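What's a fan club?

So you love a band. Loads of other kids love it too. Put them together and you get a fan club!

Take Clekwood. Six singers, first song out in June. Their club had 2000 members by the end of summer. Wow.

What do fans do?

Learn the dances. Swap photo cards. Make signs for shows. Some clubs pick a color and evrybody wears it.

Can I join?

Ask a grown-up first. Lots of clubs are for 18 and up, but some have a kids part. Never post your adress or school.

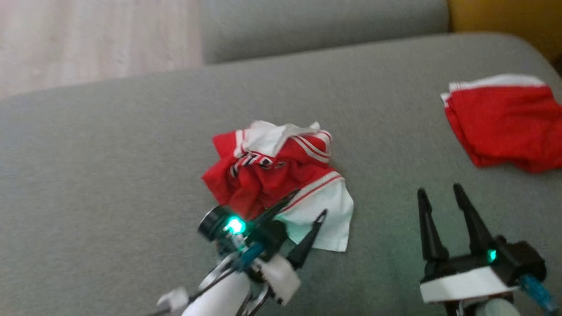 Words to know

Fandom: all the fans, togther.
Encore: one more song at the end.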